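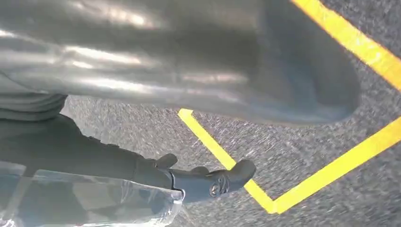
*Shiny metallic surface over grey asphalt.*

## Troltetti opens second used car hall in Lirania

The car dealer Troltetti has opened a second hall for used cars in Lirania, on the road between the bus station and the old dairy. The new hall has space for 50 cars inside and 102 more on the yard behind it. It received its first customers in January, after a delay of five weeks which the company explains by late delivery of the entrance doors.

Until now Troltetti sold all its used cars from the site near the harbour, together with the new ones. The place became too small two winters ago, and part of the stock was kept at a rented yard outside the town. A customer who wanted to try such a car had to wait until somebody drove it in, sometimes until the next morning.

"People came in their lunch break and we had to tell them, please come again tomorrow," said Priit Grīnberga, who manages the new hall. "Some of them came again. Many went to another dealer, and I understand them very well."

The harbour site stays open and will sell only new cars. Servicing also remains there for the moment. Small jobs such as changing of bulbs, wipers and batteries can be done at the new hall without booking, but for anything that needs a lift the car must go to the harbour. Customers who leave their car for service can take the number 5 bus back to the centre.

### Mostly small cars

The stock in the new hall is mostly small hatchbacks and city cars, and the company says this will not change much. According to Grīnberga, the typical buyer in Lirania is looking for a second car for the family or a first car for a son or daughter, and parking in the old streets is a question that comes up in almost every conversation. Larger family cars and a few vans are kept on the yard.

Troltetti sold 967 used cars last year, more than in any year before. Petrol models with manual gearbox were still the biggest group, but automatic cars are now sold faster, and the dealer is buying more of them at auctions. Electric cars are a small part of the stock. Two charging points are in use at the hall and the cables for further ones are already in the ground.

Every car is sold with a printed inspection report. The inspections are made by the firm Mishra, which has its own workshop on the other side of the town and is not owned by the dealer. The report includes tyre depth, brakes, a reading of the battery and a list of paint repairs. Buyers can ask for the report before they come, by telephone or by e-mail.

For payment in parts the dealer works with Cellora, as it does at the harbour. An answer to an application normally comes on the same day. A part exchange is also possible, and the old car does not need to have a valid inspection, although its price will then be lower.

### Neighbours asked about lights

Before the opening some residents of the houses behind the yard complained about the strong lamps, which were burning all night during the building work. Troltetti has now turned the lamps towards the hall and switches half of them off at 10 pm. The delivery lorries must use the gate on the main road and may not wait in the side street.

The hall is open until 6 pm. Test drives can be booked at the desk or by telephone, and the driver must show a valid licence.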